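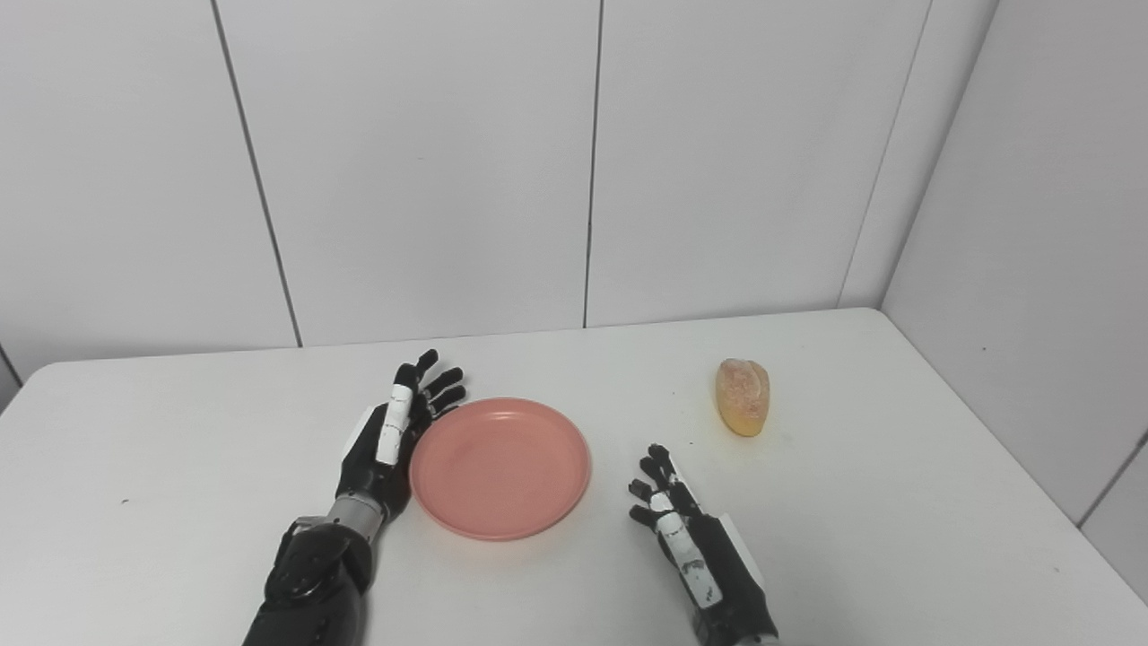
Aufgabenorientierte Steuerung zweihändiger Manipulatoren
Skript zur Übung, Teil 7: Vom Kamerabild zur Greifsequenz
Bearbeitung: Elvira Cáceres

7.1 Einordnung

In den vorigen Teilen wurden Kinematik und Regelung der Arme getrennt vom Sehen behandelt. Ab jetzt wird beides verbunden. Ausgangspunkt ist die Aufgabe »Gebäck auf den Teller legen«: ein flacher, leerer Teller, ein kleines Objekt daneben auf der Tischplatte, zwei mehrfingrige Hände. Die Software besteht aus drei Prozessen, die über Nachrichten gekoppelt sind:

Samonte — Wahrnehmung (Segmentierung, Lageschätzung)
Nitley — Aufgabenplanung und Ablaufsteuerung
Brisomen — Bewegungsplanung und Fingerregelung

Die Aufzeichnungen werden mit Drenimus abgespielt. Wer die Übung am eigenen Rechner durchführt, benötigt nur Samonte und Drenimus.

7.2 Wahrnehmung

Die Kopfkamera liefert Farbbild und Tiefenbild. Zunächst wird die Tischebene mit RANSAC geschätzt. Auf weißen, leicht glänzenden Platten ist die Tiefe lückenhaft; die Ebene wird deshalb über mehrere Bilder gemittelt und danach festgehalten, solange der Kopf nicht bewegt wird. Weiße Wände hinter einem weißen Tisch liefern im Farbbild kaum Kontrast. Die hintere Tischkante ist daher aus der Tiefe zu bestimmen.

Teller: Der rosa Teller lässt sich über den Farbton abtrennen. An den Randpunkten wird eine Ellipse angepasst und auf die Tischebene zurückprojiziert. Zu beachten ist der schwache Schatten am unteren Rand. Bei zu weit gefasster Helligkeitsschwelle wird er dem Teller zugerechnet, und der Mittelpunkt wandert zum Betrachter hin. Schwelle im Farbton setzen, Helligkeit nur zum Ausschluss sehr dunkler Pixel verwenden.

Gebäck: Oberseite orange und körnig, Unterseite goldgelb und eher durchscheinend. Zwei Fehlerquellen:

a) Der gelbliche Fleck oder Reflex auf der Tischplatte wird als Teil des Objekts segmentiert. Die Maske ist mit der Höhe über der Tischebene zu verknüpfen. Punkte unterhalb von 2 mm werden verworfen.
b) Krümel bilden eigene kleine Komponenten. Zusammenhangskomponenten unter 700 Pixeln werden gelöscht.

Die Längsachse folgt aus der Hauptkomponentenanalyse der verbleibenden Punkte. Bei länglich-runden Objekten ist sie brauchbar, das Vorzeichen bleibt unbestimmt. Für den Griff spielt das keine Rolle.

7.3 Eigenkörper im Bild

Beide Hände liegen im Sichtfeld. Ohne Gegenmaßnahme erscheinen sie in der Punktwolke als Hindernisse, und Brisomen meldet für jede Startstellung eine Kollision. Samonte rendert deshalb das Robotermodell aus den Gelenkwinkeln und maskiert die entsprechenden Pixel. Die Maske wird um einen Sicherheitsrand erweitert. Kabel am Unterarm sind im Modell nicht enthalten und müssen durch diesen Rand abgedeckt sein.

Der Rand darf nicht beliebig wachsen. Steht eine Hand unmittelbar neben dem Tellerrand, so schneidet eine zu große Maske die Randpunkte ab, und die Ellipse wird zu klein geschätzt. In der Übung ist der Einfluss der Randbreite auf den geschätzten Durchmesser aufzutragen.

7.4 Ablaufsteuerung

Nitley beschreibt die Aufgabe als Zustandsautomaten:

BEOBACHTEN → HAND_WÄHLEN → ANFAHREN → GREIFEN → HEBEN → ABLEGEN → LÖSEN → RÜCKZUG

Die Handwahl verwendet die Kosten

c = d + w · k

mit d als Weglänge der Handwurzel, k als Abstandsstrafe zur anderen Hand und w = 2. Liegt das Objekt rechts vom Teller, fällt die Wahl im Regelfall auf die rechte Hand. Die linke bleibt in Wartestellung oder sichert den Teller am Rand gegen Verschieben. Der Sicherungsmodus ist als eigener paralleler Zustand zu führen — keinesfalls als Unterzustand von GREIFEN, sonst endet er beim ersten Griffabbruch.

Übergang GREIFEN → HEBEN nur, wenn Daumen und mindestens ein Gegenfinger Kontakt melden. Übergang ABLEGEN → LÖSEN nur bei Kontakt des Objekts mit dem Teller, erkannt am Abfall der geschätzten Last am Handgelenk.

7.5 Fingerregelung

Weiche Objekte werden nicht positionsgeregelt gegriffen. Brisomen schließt die Finger mit begrenztem Moment und wechselt bei Kontakt auf Impedanzregelung:

τ = K (q_soll − q) − D q̇

K ist klein zu beginnen und in Stufen zu erhöhen, bis das Objekt beim Anheben nicht mehr rutscht. Die Stufen werden protokolliert. Fast 7 N Summenkraft gelten im Praktikum als Obergrenze; darüber bricht der Regler ab.

7.6 Aufgaben

1. Laden Sie die Aufzeichnung in Drenimus und bestimmen Sie Tellermittelpunkt und Längsachse des Gebäcks in Tischkoordinaten.
2. Deaktivieren Sie die Höhenbedingung aus 7.2 und geben Sie die Verschiebung des Objektschwerpunkts an.
3. Ergänzen Sie den Automaten um den Fall, dass das Objekt beim Heben verloren geht. Skizzieren Sie alle neuen Übergänge.
4. Begründen Sie, weshalb die Eigenkörpermaske mit dem Zeitstempel des Bildes und nicht mit dem aktuellen Gelenkzustand gerechnet wird.

Abgabe bis 12. November als PDF, Quelltext getrennt. Rückfragen zu Aufgabe 3 bitte in der Übung stellen.

Diese Website verwendet Cookies, um die Nutzung der Lernplattform zu ermöglichen. Alle akzeptieren | Nur notwendige | Einstellungen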